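**Week 6 - Hearing tone on the page**

Tone is my favourite week of the whole course, so bear with me if I get carried away! Last time we looked at plot in the Flurstead letters (all 653 of them, and yes, I've read the lot). Now we ask how the writers feel about the people they're writing to, and how we can tell.

Start with small words. When a daughter writes "our kitchen" years after moving out, that "our" is doing a huge amount of work. Read the line aloud, swap in "your", and listen to how cold the room gets.
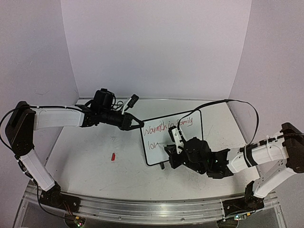
*Fig. 1. "Warmth in family", our theme for the week, in red on a whiteboard.*

Next, look at what gets left out. Letter 418 never says "I miss you" - it asks after the dog, the neighbour's fence and the plum tree, one after another, and I find it the most loving page in the collection. Branwen Foulkes reads it as a letter of apology. I don't agree, but her case is a good one and you should argue with both of us.

**For next class**

- Read letters 410 to 425.
- Mark every "our", "we" and "home" in pencil.
- Write up to 2,000 words on one letter you'd honour as the warmest. Quote it often!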